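手持ちグリッパ増設の見積もりメモ

5月の予算締めに向けて、衣類ハンドリング用の手持ちグリッパを何組買い足すか検討している。途中経過だが、数字が頭に残っているうちに書いておく。

現状は左右1組で回している。1日の収録上限は14時から18時までの枠で決まっていて、それ以外の時間帯は部屋が別件で埋まる。この枠で安定して取れるのが1組あたり407エピソード。布の作業だけを見るとこれより落ちる。畳む、広げる、持ち替える、のどれも、把持点を探す時間が長いためだ。

見積もりはTrillaとCullettiの2社から取った。Trillaは本体価格が低いが、指先の黒いジョーが消耗品扱いで別売りになる。Cullettiは指先の予備が2組付属する代わりに、納期が16週。水曜の打ち合わせでDetlef Hinrichsさんに納期の短縮を聞いてみたが、部材の都合で動かせないとのことだった。
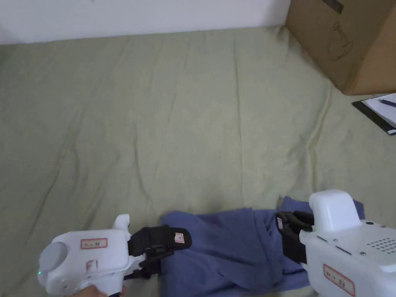 比較で効いてくるのは本体よりも周辺の費用である。当初の表から抜けていた項目を並べておく。

充電器(2組を同時に運用する場合、現行の1台では足りない)
指先の交換部品、年間分
識別ラベルの再発行と管理表の更新
作業面に敷く布の替え
校正用治具
輸送箱

指先は布を挟む作業だと摩耗の出方が読みにくい。硬い物の把持では表面の傷を見れば交換時期がわかるが、薄いニットの場合は見た目に変化がないまま滑りが増える。手元の記録では、700サイクルを超えたあたりから掴み直しの回数が上がっている。サンプルが1組なので個体差の可能性は残る。とりあえず700で交換する前提で年間の必要数を出し、表に入れた。

この前提を入れると、本体価格で見えていたTrillaの優位はほぼ消える。2年運用なら差は誤差の範囲、3年ならCullettiが安い。ただしCullettiの保守契約は2年目から有償で、更新時の単価が見積書に書かれていない。Corina Eggerさんに書面での回答を依頼済み。返事が来るまで3年の列は仮の値にしてある。

重量も確認した。カタログ値ではCullettiのほうが重い。Tシャツを両肩の高さで張るような動作は腕を上げたままになるので、差が小さくても後半の作業速度に出る。机上で物を動かすだけなら無視できる項目だが、うちは布が主なので評価表の重みを一段上げた。

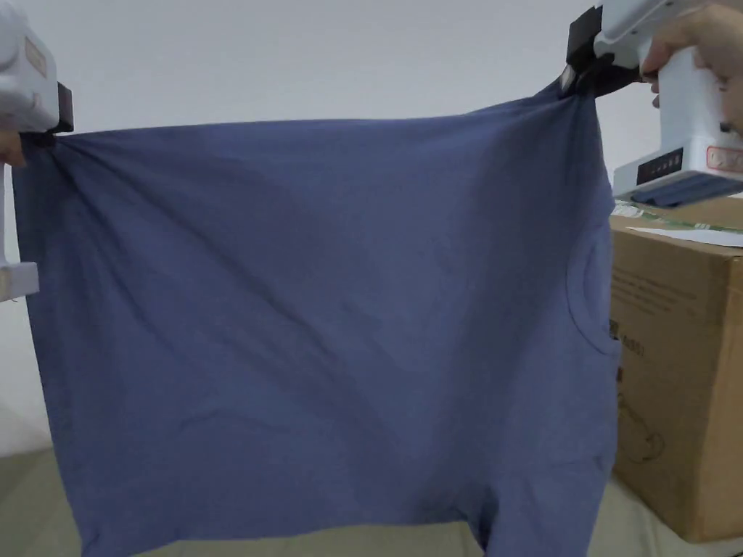
左右のグリッパで青いTシャツを広げて吊った状態。

台数については、2組追加と1組追加の両案を出す。2組追加すれば3人が並行して作業できるが、同じ部屋では作業面が足りず、机と照明を足すことになる。机はPfisterの昇降式で見積もりを取った。照明は既存の型番が廃番で、後継品だと色温度の設定が合わせられるかどうか未確認。両方を足すと、グリッパ1組分に近い額になる。

1組追加の案なら、部屋はそのままで済む。2人が向かい合わせで作業し、空いた時間に1人が記録用紙の整理と布の準備をする。Marlies Steinerさんの試算では、待ち時間が減る分だけ1組あたりの件数も上がる。試算の根拠は準備作業の計測値で、こちらでも別の日に測り直したところ、傾向は一致した。

今のところ、1組追加、購入先はCulletti、指先の予備を追加で4組、という構成で稟議を書いている。16週の納期を見込むと、発注が遅れた分はそのまま後半の計画に響く。つなぎとしてBivmontの短期レンタルも調べたが、最低契約期間が長く、レンタル料だけで消耗品の年間予算を超えるので外した。

残件は3つ。保守契約の更新単価、指先の単品購入時の最低ロット、充電器の電源容量。最後の件は設備担当のAnnelies Aignerさんに分電盤の空きを見てもらう。結果が出たら表を差し替える。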